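From: Sarla Singhal
To: manurung-users
Date: 4 January 2025
Subject: Re: [manurung-users] Grip-loss fault closed in new build

The release notes for the new Manurung build said:

> We have closed the grip-loss fault reported in August. The cause
> was a friction setting on the finger pads that was too low for
> glossy objects. With the new value we ran the bowl task 3,000
> times in simulation and saw 2 drops. We consider the fault fixed
> and the build safe to move onto hardware. Sites that added their
> own force limits as a workaround can take them out.
>
> Clallix support

I'd like people to hold off on that last sentence until someone has answered a few things.

First, what was counted as a drop? We pulled the task down at Dirorcombe and read the scoring script. It checks where the object is at the end of the run. If the thing is in the bowl, the run passes. The August fault on our arm was the fingers opening early, on the way down, with the object over the bowl more often than not. It fell in. By this script every one of those would be a pass, and I have a cracked bowl in a drawer that says otherwise.

Second, the friction story. Raising a number until the drops go away tells me the number was raised. Did anybody measure the pads? Ours were replaced in August and the fault came back on the new set the same afternoon. I sent that log in and never heard what happened to it. In the log the width command changes before there is any sign of slip. To me that looks like a timing problem between the arm and the gripper, and no friction value is going to touch it.

Third, the runs themselves. I went through 20 of the rendered ones. Same pink bowl, same gray cloth, same glossy little object, nothing else on the table. Fine for a demo. On our bench there is clutter and a cable that drags, and the controller is sharing a network with half the building. If the fault is a late message, a simulator where messages are never late won't show it to you. I couldn't find any delay setting in the task file. If there is one, please tell me where it lives and I'll take this paragraph back.

And then the force limits. Ours is the only reason the gripper didn't close on somebody's fingers when it re-gripped after a drop. That was run 1,989 on our counter, and the incident sheet went to Clallix the same day. The notes don't mention re-gripping at all. Taking out a limit on the strength of a simulated pass rate is a bad idea – I'd say so even if I believed the pass rate.

What I'm asking for is pretty small:

- the per-step gripper width for all the runs, as well as the end result
- the same task with some message delay put in
- a plain yes or no on whether re-grip was tested

Has anyone at Daltummont tried the new build on a real arm yet? You had the same fault, or something close to it, and your setup is tidier than ours. If you have, did you leave your limits on?

We're staying on the old build with the limits in. The render attached is of the lowering step, which is the part of the run I want the width numbers for.

Sarla 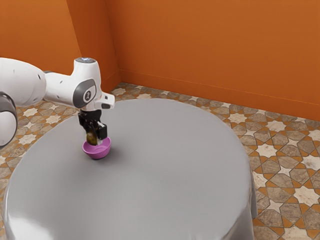
Attachment: bowl task in simulation, object held over the pink bowl during lowering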